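Skanis lança o Mollus 4, software de planeamento para manipulação de tecidos

Agosto de 2021 – Olá a todos! Chegou finalmente o dia de falar em público do Mollus 4, a nova versão do nosso software de perceção e planeamento para robôs que mexem em roupa, toalhas, lençóis e tudo aquilo que muda de forma mal lhe tocamos. Está disponível a partir de hoje para todos os clientes da Skanis, e eu, que ando há meses a chatear toda a gente no escritório com isto, estou contentíssima por poder escrever este comunicado.

Para quem nos lê pela primeira vez: o Mollus recebe imagens e trajetórias, estima a configuração do tecido e propõe a sequência de pegas e movimentos para o dobrar, abrir ou separar de outra peça. A versão anterior dava-se bem com uma peça estendida numa mesa. Com duas peças enroladas uma na outra, de cores e espessuras diferentes, perdia-se com facilidade (e nós também, a olhar para os registos à procura do erro).

O que mudou? Primeiro, o módulo de perceção foi reescrito de raiz e passa a manter várias hipóteses sobre as camadas escondidas, em vez de escolher logo uma e insistir nela até ao fim. Depois, o planeador trabalha agora com as duas mãos ao mesmo tempo. Parece pouca coisa, mas quem já tentou dobrar uma camisa só com a mão direita sabe do que falo! E o modelo que vem de série foi treinado com 3000 demonstrações feitas por pessoas, com pinças de mão, sobre 746 peças de tecido diferentes.

Fizemos essa recolha no nosso espaço de Gralldale, e a ferramenta de anotação que lá usamos também passa a fazer parte do pacote. Alinha as trajetórias das duas pinças com o vídeo, assinala os momentos em que abrem e fecham e deixa cortar uma demonstração a meio sem estragar o resto da sessão – uma função que me pediram tantas vezes que já tinha um ficheiro só para esses emails.

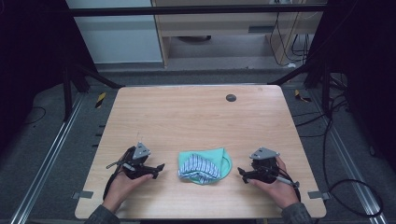

Demonstração a duas mãos, com um tecido verde-menta e outro às riscas azuis e brancas. Foto: Skanis.

A integração ficou muito mais simples. O Mollus 4 exporta os planos num formato aberto, corre em Linux e traz um simulador leve para experimentar uma sequência antes de a enviar para o robô. Quem já tem projetos na versão 3 pode importá-los diretamente; só os ficheiros de calibração precisam de ser gerados outra vez, e o assistente trata disso passo a passo.

A Jitpraphai, que trabalha com lavandarias industriais e testa o programa connosco desde abril, vai ser a primeira empresa a usá-lo em produção, numa linha de separação de roupa de hotel. Vou contando novidades no blogue, incluindo as menos bonitas. As meias, por exemplo, continuam a dar-nos água pela barba.

As licenças de avaliação são gratuitas para universidades e temos 100 para atribuir nesta primeira fase. Os pedidos fazem-se na página do Mollus, no site da Skanis, onde também estão a documentação e as notas completas da versão. Para entrevistas, imagens em alta resolução ou uma visita a Gralldale, escrevam para o nosso gabinete de imprensa – sou eu que respondo!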